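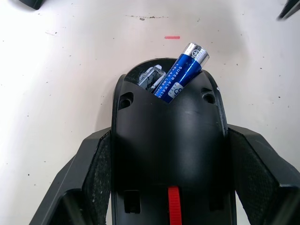
One AA battery, one mouse, two black fingers.

1/ I follow home robot news more closely than is good for me, and I keep getting asked if the machines can do chores yet. Short answer: some of one chore, on a good day. Longer answer below.

2/ Take the battery in a mouse. You do it half asleep, with your thumbnail, while reading something else. For a gripper it's a pile of separate problems. Hold the shell and don't crush it. Get the cell past the rim. Push against a spring that's pushing back. The blue AA up top is sitting at a slant with its silver end poking out over the edge, and anyone who has fought with a TV remote knows that angle.

3/ People reply to me with "but it's so close." Close is a funny word for a battery. It's seated or the mouse is dead.

4/ I went to the open day in Gakunberg last October. Clenine had a towel folder running on a loop. 15 towels in the stack, all the same size, all the same cotton. I asked if it could do a fitted sheet and was handed a brochure.

5/ The brochure was 20 pages. The word "soon" did a lot of lifting in it.

6/ Chores are mostly the stuff around the chore. Changing a battery means finding the mouse, getting the cover off, putting it down where you can reach it again, swapping the cell, and snapping the cover back the right way around. On the white table in this one the arched black cover is lying off to the side of the base, the battery is in its slot, and a second gripper is hanging down just above the rounded end. Two arms for a job I do with one hand and a bit of my knee. And I still want to see that cover go back on.

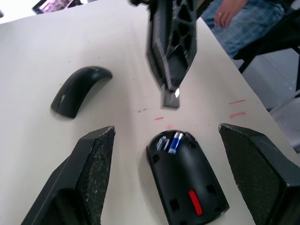
7/ Covers are where I'd put my money if you want to catch a machine out. Thin curved plastic, little tabs you can't see, and the only way to know you're done is a click. I break those tabs myself. Ask my old keyboard.

8/ Shop floors are a bit better, I'll give them that. Sarkbridge has a line where a machine puts lids on tubs, and it's very good at putting lids on tubs. Same lid, same tub, same spot every time. Then a tub shows up dented and a person walks over.

9/ A guy there told me they'd run 516 tubs that morning without a stop. Fine, great, I believe him. My kitchen has never had two matching tubs in it.

10/ Someone always brings up Son, the countertop thing that was going to load your dishwasher. I was on the waiting list. I'm still on the waiting list. The dishes have been done in the meantime.

11/ So no, I'm not saying it can't be done. I'm saying show me the whole job, start to finish, uncut, with a mouse it hasn't met before – then move the desk lamp and do it again.

12/ Replies are open. If you've got a robot at home that does anything besides vacuum, tell me what it does and how often you have to rescue it.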